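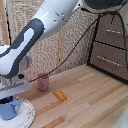 When you teach the arm a new task by hand, start with one cup and one plate. The first lesson should be so easy that you are a little bored by it. I use a light blue mug on a round white plate, with the gripper hanging low over it, and I save this position as the start of the movement. The handle of the mug points to the right, and I keep it like this for the first 20 demonstrations. After that I turn it a little each time. Two other small things may stay on the table, but farther to the right, where the hand does not need to pass.

Check the cable before you touch anything. It should hang in a wide arc with enough slack for the last joint to turn both ways. In May I lost a whole evening of recordings to a cable that pulled on the wrist at the end of every lift. The arm learned this pull very faithfully.

Hold the arm at two places. One hand goes on the forearm and the other just above the gripper. If you push only at the gripper, the elbow goes where it wants, and you will get a different elbow in every recording.

Move slower than you think is necessary, but do not stop in the middle. A stop is also a lesson. If you must think, finish the movement, delete it and begin again.

Close the fingers only when the arm stands still. I count to two, press the button, count to two again and lift. For thin cups set the force low and try first with something which you will not miss.

For remote control, sit where you see the table from the same side as the arm. I learned with the Piledero handset, and for one week I stood opposite and mixed left and right all the time. Put a strip of tape on the floor for your chair.

Rest after 20 minutes. My recordings from the end of a long session are always the worst ones – the hand becomes impatient and cuts the corners.

Give names to the files at once. Mine are like "mug-plate-202", with the task first and the number last. The folder from my first winter has names like "new" and "new2", and I still do not know what is inside.

Throw away the bad ones the same day. From 80 good demonstrations my arm learned more than from the big mixed pile I had before.

Wipe the finger pads with a soft cloth and a little warm water. Kitchen grease makes them slippery, and then you will look for the mistake in the program. Dish soap is fine if you rinse it well – no oil cleaner, it leaves a film.

Last changed August 9, 2018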